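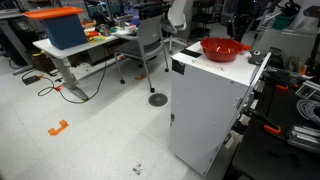

A red bowl on the white cabinet, with the orange-lidded bin over on the desk.

The case against a place for everything

I have read enough storage advice to distrust it. Faltden wants a label on every shelf. Venix sells a chart with 253 household items on it, each assigned a zone, and bowls get a zone to themselves. I doubt whoever drew it up has cooked a meal or shared a workshop.

Chaminda Dissanayake argues that clutter is a failure of will. I think it is mostly a shortage of flat surfaces. Put a cabinet at a handy height and things will land on it – a bowl, a roll of tape, whatever was in your hand when the phone rang.

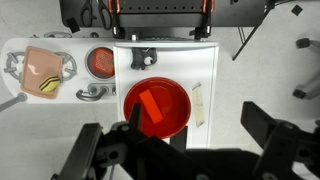 What toy kitchens get right

A play kitchen has a sink, a burner and a bit of counter, and a sponge can sit on a pink tray on the stove without anyone writing a book about it. A plush animal shares the top with a bowl.

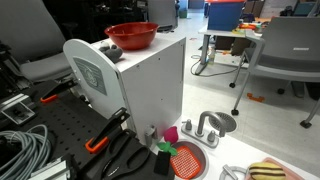
I'm not defending filth. Wash the dishes. But the Doucet course costs 597 dollars, and four weeks later I suspect most kitchens look the way they did before – minus the money. Buy a second table and see if that helps first.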